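Wolulden bench > Arm notebook > April > Gripper stops in hold

Last updated: April, 16:40, F. Thaler

Third stop of this kind, so I write it down properly now. The arm picks a toy, lifts it, and then it stays in the air and does not accept any new command. The log gives code 102 (gripper position not confirmed) and after that only the heartbeat lines. The fingers do not open from the software. The stop button works as it should, I tested it two times.

Today it happened in cycle 744 of the long run. The object was the pineapple. I was at the other table and heard that the fan went up, so I cannot say if there was a jerk before. Hubert says he saw a small one last week with the same toy.
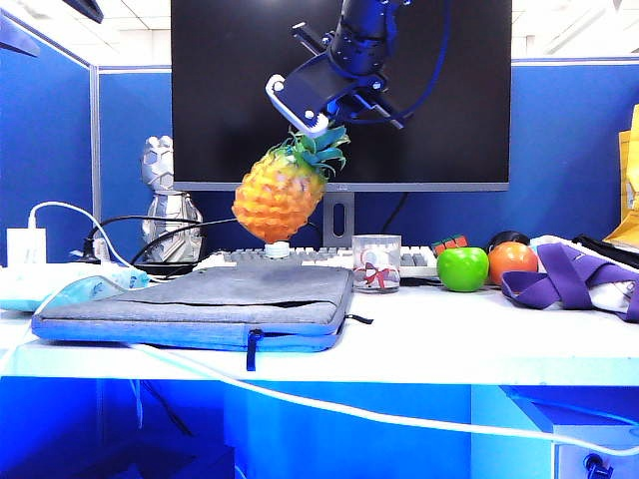
Pineapple held by the crown, dark blue cable on the right side of the arm.

What I checked so far:

Grip force was set to 22 in the config. Hubert had it lower in his branch, and I did not notice this when I merged. With the lower value I made 100 picks of the apple and the orange and there was no stop. The pineapple I did not include yet.

Cable: I moved the upper part by hand with the motors off. The reading of the finger position jumped once, at around half of the travel. I could not repeat it. The connector felt firm. I would still like to change the cable before we blame the soft leaves, but the spare one is in the Grorkport box and I don't find this box.

Safety point, please read. After the first stop I took the toy out with my hand while the arm was still powered. This was wrong and I will not do it again. The gripper closed a little when I pulled, maybe one or two millimeters, not on my finger. From now on: stop button first, then motor power off at the controller, wait for the lamp, then support the toy from below and open the fingers with the small key. Hubert, the key hangs again on the hook by the door.

Open: ask Mesov whether code 102 can come from the cable alone. Run the pineapple with the lower force, somebody standing at the button the whole time. Force value must go into the run sheet, now it is only in the config.

Flurina

Added by H.R.: box found, it was under my coat. Cable change tomorrow morning before the run.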